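Home | Scores | Columns | FAQ | Contact

Football Combine Numbers: Questions We Keep Getting

Does a fast 40 make a good receiver?
Not by itself. Greer Drummond went back through 202 receivers for us and found plenty of sprinters who never learned to run a route. I'd take game film over a stopwatch.

What about the bench press?
It tells you a guy can bench press. Linemen need strong hands and quick feet, and 30 reps won't show you either one.
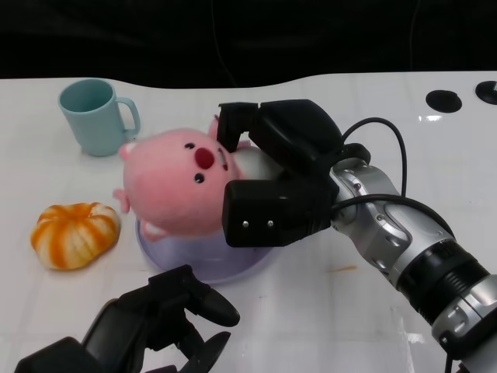
Are the Voletti grades worth paying for?
I have my doubts. Voletti gave 51 prospects a "can't miss" tag last April. Ask them how they define a miss. We did, twice, and got a sales brochure.

Do interviews matter more?
Teams say so. Players are coached for weeks on what to say, so I wouldn't bet much on a 15-minute chat.

Why do mock drafts change every week?
Clicks. The players haven't had a game since the last version.

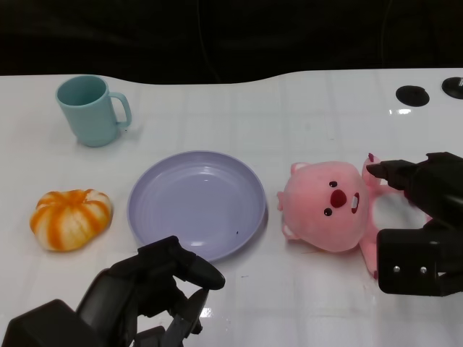
Pale mug and striped toy pumpkin on a white table.

Will you publish your own rankings?
Rhydian Pumphrey wants to. I've told him to show me last year's list first.

Last updated 2019-01-17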